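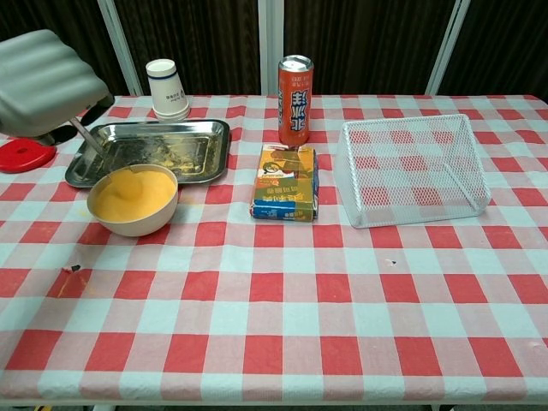
Is a wipe-clean tablecloth worth paying more for than a cotton one? If you eat at the table every day, yes, and if you only lay it for visitors, buy cotton and own an iron.

I have had the Gratent coated cloth on our kitchen table since July, which is long enough for it to have met most of the food groups. It cost more than I'd like my mother to know. The label claims 600 wipes before the finish dulls. I haven't kept a tally, being short of both patience and a clipboard, but it still has its shine everywhere except the patch where I put my elbows.

Tea comes off. So does gravy, and so does the red stuff from a tin of tomatoes if you get to it before bed. Turmeric does not. I tried washing-up liquid, then bicarbonate, then a stern talking-to, and there is now a yellow island near the butter dish that we cover with a mat.

The folds are my main grumble. It arrived packed flat and the creases took 2 weeks to drop out. Gratent says to use a hairdryer on low, which I did, feeling ridiculous, and it helped a bit. The hem is decent – double stitched, no loose threads – but the corners stick out stiffly, like a napkin with ambitions.

Before this I had the Plitix one, cheaper and thinner, with a smell of new paddling pool that outlasted the summer. My neighbour Nazanin Safavi still swears by hers. She also airs everything in the garden for days first, and I will not be doing that in February.

Size up, by the way. The chart measures to the edge of the table and leaves you to guess the drop.

Four stars. The missing one is yellow.

Reviewed 5 February 2020 by Barnabás Katona

12 shares | 2 comments

Related reviews
Zarkero folding drying rack
Russo butter dish with lid
Three ironing boards, one bad back
Table mats that stay put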